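December, kitchen notebook, afternoon

Utensil drawer turn-out at Domska, and what a pleasure it was! Lenka Skála wanted the holder off the worktop so we could see what we really own, so out it all came onto a big towel. I'm so glad we did this before ordering more.

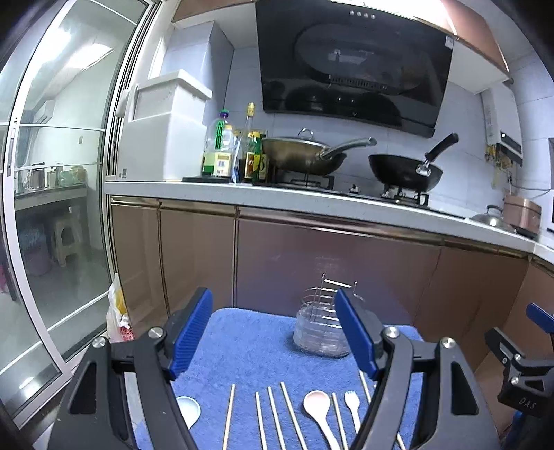

Chopsticks, spoons and fork on the blue towel, holder at the right.

The wooden chopsticks are my favourites, lovely and light, and I'd happily have more of them (Skulleneck sell a bag of 80, far too many, but tempting). The pink spoon stays, no arguments! Holder is 158 mm tall by my tape, so it will fit under the low shelf with room to spare.

Still to do: line the drawer, ask Vlastimil Kadlec whether he wants the small fork for his lunches.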